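# Mallenholm table, December

I've been wanting to put this page up for ages! The old table in the Mallenholm kitchen gets more compliments than anything else in the house, and most of them are about the knots. You sit down with a hot drink, you start following a line in the grain with your finger and suddenly half the morning has gone. I love it in late afternoon best, though breakfast comes a close second.

**The table with a mug on it**

The boards run on the diagonal from this side, with thin pale seams between them, and the wood goes from pink to peach to a deep purple-brown. My favourite bit is the long oval swirl with the round dark red knot just past its end – it makes me think of a planet and its moon. The white mug has a purple-magenta knot for a neighbour, close by its rim.
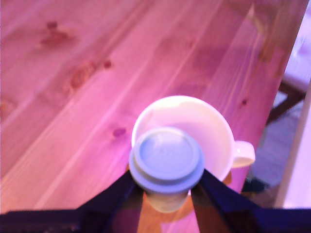 Elie Moussa wrote in to say that knots are the first thing to go dull if you over-polish, and that a soft cloth and a tiny dab of wax twice a year is plenty. Go along the grain, Elie says, and leave it alone overnight before you put anything heavy back.

I tried it on the small shelf by the door first (coward!) and the colour came up beautifully, so the table is next. It should take me an evening, more if I keep stopping to look at it.

If you have a table with good knots, do send me a picture. Nabil Yammine has promised me one of his workbench, which has had 13 coats of oil and a great many dropped spanners, and I can't wait to add it. Pale wood, dark wood, scratched to bits – all welcome, and tell me which knot you like best.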